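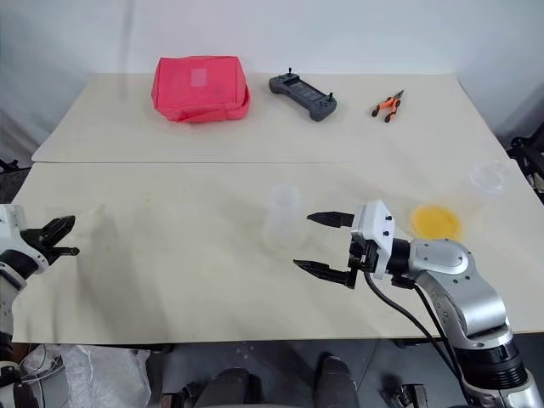

Photo requirement on application forms: legitimate or not?

Board: Recruitment and Employment Practice
Thread status: open

myadav_hr
We use Firko as our applicant tracking system. The last update added a profile photo field to the candidate form and set it to mandatory by default. I found it only after 70 applications had come in for a warehouse supervisor post. Two questions. Has anyone found where the default is set? And do you keep the photos already collected, or delete them?

Manju Yadav

idahosa_m
Admin > Forms > Candidate > Field rules. Untick "required", then untick "visible". If you only do the first, the field stays on the form and most people fill it in anyway.

Delete the photos. You have no purpose for them, so you have no basis for keeping them.

binta.aliyu
Disagree on deleting straight away. If any of the 70 have been sifted with the photo showing, you may need a record of what the sifters saw. Restrict access first, take advice, then delete on a set date and log it.

idahosa_m
A log entry saying the photo field was visible between two dates does that job. You don't need the faces.

binta.aliyu
It shows the field was visible. It doesn't show what was in it. If a rejected candidate brings a claim on race or age, the first thing asked for will be the file as the sifter had it.

myadav_hr
Sifting had started. One manager had done the first batch before I noticed. I have hidden the field and asked a second manager to score the same batch from the text only.

h_effiong
Good move on the second scoring. Keep both score sheets.

On the wider point, I think photos get too much attention compared with what happens at interview. We ran blind sifting at Stosum for one October intake. The shortlist changed. The final offers hardly did, as the panel still met everyone in person and still marked "presentation" out of ten with no definition of it.

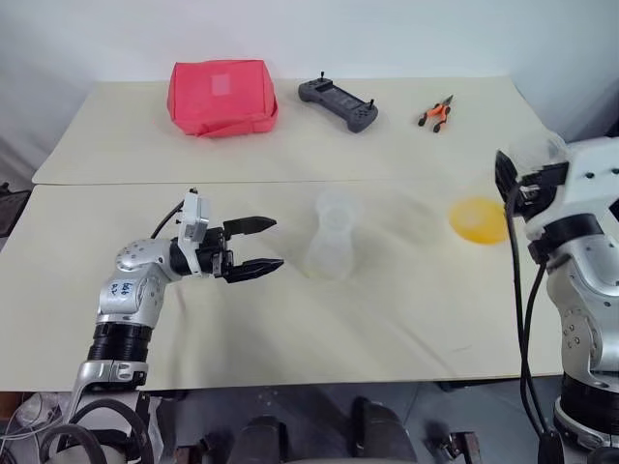 Far table and near table, second view

fatima_mo
Agree about the presentation score. I had it removed from our form. For customer-facing roles we replaced it with "meets the dress standard: yes/no", and the standard is sent out with the invitation. It covers clothing and safety footwear. It says nothing about hair, weight, tattoos or skin.

idahosa_m
Nothing on tattoos at all? We had a complaint from a client site about a hand tattoo on an agency driver.

fatima_mo
Offensive wording or images are covered by the conduct policy. Otherwise nothing. What did you do about the driver?

idahosa_m
Asked the client to put the objection in writing with a reason. They didn't, and he stayed on the job.

h_effiong
Not every employer can afford to call a client's bluff like that. A small agency may have only 2 or 3 contracts.

idahosa_m
Fair. It is still the right first step, and it costs an email.

myadav_hr
Update. Firko support have confirmed the default was changed for all accounts, ticket 2378. It will go back to optional in the next release. I asked for "hidden" and was told to raise a feature request.

The two sets of scores differ on roughly a fifth of the batch. I am taking the higher score in each case and moving those people forward.

binta.aliyu
Taking the higher score is generous, but apply it to the whole intake or you have treated the first batch differently. And the photos?

myadav_hr
Noted, both managers will now score everyone. Photos are locked to one account pending advice.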